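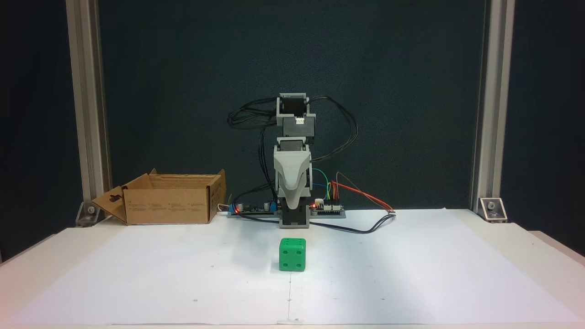

Small desktop arm with its motors and cables in view.

Put the parts list back in the box

Last winter the drain pump on our washing machine stopped. The machine is a Stendik, nine years old, and apart from the pump there was nothing wrong with it. I took off the lower panel, found the pump, and saw that it was held in by three screws and one plug. Replacing it would take less time than making dinner. Finding out which pump to buy took eleven days.

The manual that came with the machine has 156 pages. It covers the wash programs in nine languages. It tells me not to let children climb inside and not to wash items soaked in gasoline. It has a drawing of the detergent drawer. It does not name a single part inside the machine, and the word "pump" appears only in a line telling me to contact an authorized technician.

I did contact one. He quoted me 400 dollars, most of it for labor and the trip out, and suggested I think about a new machine. He was polite and I don't blame him, as he has a van to pay for. But I had already seen the three screws.

My argument is a modest one. Any household machine with a motor in it should be sold with a printed parts list: one drawing of the thing taken apart, a number beside every piece, and a table giving the number you would use to order it. Four sheets of paper would cover most appliances. The maker already has this drawing. It had to exist before the factory could build anything.

My mother's sewing machine, a Jeddale she bought secondhand, came with exactly that. The drawing was folded into the back of the booklet and had gone soft along the creases. When the bobbin case cracked, she looked at the drawing, saw it was part 2817, and wrote the number on a postcard to the shop. She was not a technical person and would not have called what she did a repair. She ordered a piece and put it in.

Vaida Avotiņš ran the appliance counter at our hardware store for most of my adult life, and I asked her when the lists went away. She said there wasn't a particular year. First they moved to a separate service manual that you could buy. Then the service manual went to dealers only. Then it went behind a login, and the login stopped working for stores her size. By the time she retired she was identifying belts by laying them next to other belts.

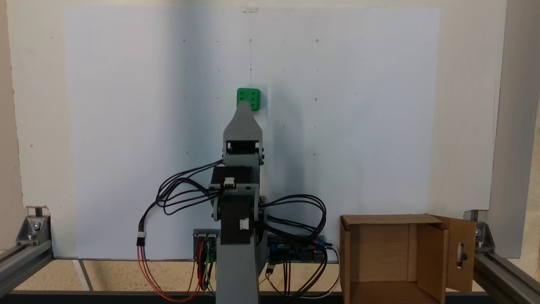

The usual objection is safety, and I take it seriously up to a point. There are things inside a microwave that can kill you, and I would not open one. But a list of part numbers is not an invitation to open anything. People who are going to take the panel off will do it with or without the drawing, and I would sooner they had the drawing. A man guessing at which part to pull is in more danger than a man who can look it up.

The second objection is cost. I asked Giorgia Martinelli, who prints packaging inserts and knows what paper costs, to price four extra black and white pages for a long run. She came back with a figure well under 60 cents, folding included. On a machine that sells for several hundred dollars I can't see that as a burden. If the maker wants to save it, the warning about gasoline could be shorter.

The third objection is that everything is online now. Some of it is. I have used the Godoy site for a dehumidifier and it was good – clear drawings, prices, no account needed. I have also gone looking for the Duvura site, which sold me a vacuum cleaner filter four years ago, and the address now belongs to somebody selling mattresses. A web page lasts as long as the company cares to keep it. A sheet of paper in a kitchen drawer lasts until the kitchen is remodeled, and often longer.

I would accept a sticker on the inside of the panel in place of the booklet. Furnaces have carried something like it for decades, and the person who needs the information is already looking at that exact spot. What I would not accept is a square code that opens a chat window. I tried one in February for the pump. It asked me for my model number, thanked me for it, and then asked for it again.

I got the pump in the end from a secondhand dealer two towns over, who had the same Stendik in pieces on his floor and let me compare the two. It cost me 35 dollars. I wrote the part number on the inside of the panel in marker before I put the screws back.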